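Warkileo open afternoon, Thursday

The Dillberg building opened its test kitchens at 13:00. Our group had 17 people, split between two rooms. Room 1 holds built-in ovens and was mostly talk. Room 2 covers countertop microwaves and took up the rest of the visit – 39 minutes by the schedule, longer in practice.

The discussion there was on controls. Rotary knobs remain common on basic models, and the guide spent some time on label size and knob spacing. 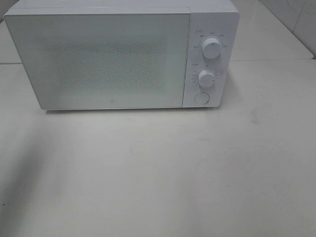 Hiu-tung Hsieh thought dials were quicker for reheating but poor for anything under a minute, where a small turn changes the time too much. The guide agreed and moved on to door seals.

Exit was through the parts store.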